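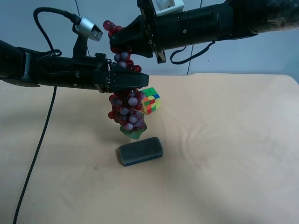
How Does a Grape Turn Into a Raisin?

A raisin is a grape that has been left out in the sun until it gave up. That is most of the story, and if you have somewhere else to be, you can go now. But there are some odd bits in the middle, so you may want to hang around.

What is inside a grape?

Mostly water. Bite one and you will notice, especially if you are wearing a clean shirt. The rest is sugar, a little acid to make it taste sharp, some fiber, and sometimes seeds. All of this is kept in by the skin, which has a dusty-looking coat of wax on the outside. People often try to rub this off because they think it is dirt. It is called bloom, and the grape made it all by itself. The wax slows down the water trying to get out, and it helps keep rain from soaking in. (Wash your grapes anyway. Birds have been there.)

Where do grapes grow?

On vines, which are plants that never learned to stand up. A vine sends out curly little threads called tendrils, and when a tendril bumps into something, it wraps around it and hangs on. In the wild that something is usually a tree. On a farm it is a wire.

Grapes grow in bunches. Each bunch starts as a cluster of tiny green flowers so plain that most people walk right past them. Most grape flowers on farms don't need a bee to help, which is just as well, as they are not doing much to attract one.

In the made-up-sounding but perfectly sensible valley town of Paltero, the Lozano farm has 3,556 vines. In February they look like rows of dead sticks. Visitors have been known to say how sorry they are. The vines are only resting, and that is when the farmers prune them, cutting off most of last year's growth. It looks mean. The vine grows it all back in spring.

Why are some grapes red and some green?

All grapes start out green, hard and sour enough to make your ears move. As they ripen, some kinds make a coloring called anthocyanin (say it "an-tho-SIGH-a-nin," preferably at dinner, in front of grown-ups). It is found in blueberries and red cabbage too. Grapes with plenty of it turn red, purple or nearly black. Grapes without it stay green, and for some reason we call those ones white.

Peel a red grape and you will probably find that the inside is pale green. The color is nearly all in the skin.

So how do you get a raisin?

The oldest way takes no machines. You pick the bunches, lay them on paper or trays between the rows, and wait. The sun warms the grapes, the water creeps out through the skin, and the sugar stays put because sugar can't float off into the air. After 2 or 3 weeks, depending on the weather, you have raisins. If it rains, you have a mess and a very quiet farmer.

The skin doesn't shrink as much as the inside does, so it has to fold up. Those folds are the wrinkles. Your fingertips wrinkle in the bath too, but your body does that on purpose, using nerves, so please don't tell anyone you are turning into a raisin.

Why are raisins brown?

When a grape dries slowly, the sugars and other things inside it react with each other and with the air, and everything goes dark. A cut apple goes brown in a similar way, only faster and when you were planning to eat it. Even green grapes make brown raisins. Golden raisins are usually treated to stop them darkening and then dried indoors.

Why do raisins last so long?

Mold and germs need water. A raisin has hardly any to spare, and the sugar holds on tightly to what is left. This is why a raisin can sit at the bottom of a backpack for a whole school year and come out looking much the same as it did going in. We do not recommend eating that one.

Try it yourself

Take 17 seedless grapes and wash and dry them. Put them on a rack in a sunny, breezy spot, with a clean thin cloth over the top to keep flies away. Turn them once a day and bring them in at night. Weigh them at the start and again at the end if you have a kitchen scale. Throw out any that grow fuzz.

You will end up with a very small snack.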